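About Mirnovora Pool & Spa Supply

Updated in December by the Mirnovora shop desk

Mirnovora sells pool covers, winter plugs, skimmer baskets and the small plastic parts that hold the rest of a backyard pool together. We started with one product, a replacement lid for a skimmer that had gone out of production, and a garage that smelled of chlorine tablets for years afterward. The garage has since been sold. We did mention the smell to the buyers.

We now stock up to 3000 parts. A good share of them are gaskets, and many of those look exactly alike until you put the wrong one in. If you aren't sure which one you have, send us the measurement across the inside and a photo of the old part, however ugly. We have seen uglier.

What we carry

Our own covers are sold under the Jestar name. They come in 17 stock sizes, and we cut to order for kidney shapes, L shapes and the shape your brother-in-law dug one summer with a rented excavator. Reels and straps are from Tavares. Most of the fittings come out of our warehouse in Sikalberg, a town with two stoplights and one very patient delivery driver.

We don't sell pool chemicals anymore. We tried it for three seasons, and the insurance paperwork grew thicker than the catalog. Your local store will do a better job of it and will test your water while you wait.

Orders and returns

Orders in before 2 p.m. leave the same day, except in the first warm week of spring, when everyone in the country lifts the cover and finds out what was living under it. Give us a couple of extra days then.
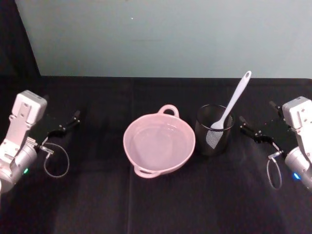

Unused parts can come back within 60 days. Custom covers can't, so please measure twice, and then have somebody else in the house measure once. If your two sets of numbers disagree by more than an inch, call before you order and we'll go over them with you. The phone is answered by a person who owns a pool and has made most of these mistakes already.

Shipping is free on orders over $163. We picked that number years ago for a reason that was written on a whiteboard, and the whiteboard has been cleaned.

Recent items

Measuring an L-shaped pool for a cover
Which winter plug fits my return line?
Jestar covers: strap and anchor chart
Tavares reel handles back in stock
Spring shipping times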